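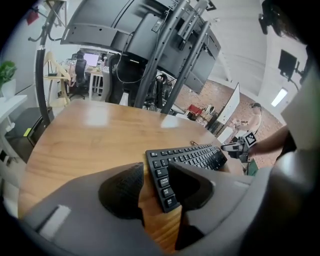
A hand-held gripper at a keyboard on a wooden table, with a second gripper at right.

The Nasholm grip fault was a recurring failure in the Nasholm, a hand-held gripper tool made by Ramico and used to record manual tasks for training robot arms. The fault caused the fingers to keep closing after the operator had released the trigger. It was first reported at the company's Graltville office on 22nd July and was corrected by a hardware change in August of the same year.

Background
The Nasholm has two padded fingers driven by a small motor. Operators usually work with one tool in each hand, moving everyday objects such as keyboards, cups and cables. Grip force is limited in software to 20 newtons.

Incident
Shanti Katiyar, an operator, was lifting a keyboard when the left tool failed to open. The fingers closed past the limit and cracked the keyboard case. Katiyar's thumb was pinched while she was trying to free it, and she was treated for bruising. The tool had no stop button of its own – power could be cut only at the battery pack, worn on the belt.

Cause
An inquiry led by Anju Lodhi traced the fault to the trigger sensor, a part supplied by Pappas. Repeated flexing wore through the insulation on a signal wire, and the resulting short was read by the controller as a fully pulled trigger. The force limit did not help, as it was applied only when the sensor reported a change. Of 142 tools inspected, 70 showed wear at the same point.

Response
Ramico withdrew the tool from use and replaced the wire with a sleeved version. A stop button was added to the handle, and the controller now opens the fingers if the trigger signal stays at its maximum for more than 400 milliseconds. Kiran Kushwaha, who wrote the original control code, had proposed a similar check before release, but it was dropped after it interrupted long grips during testing. The revised tool handles these by asking the operator to squeeze again.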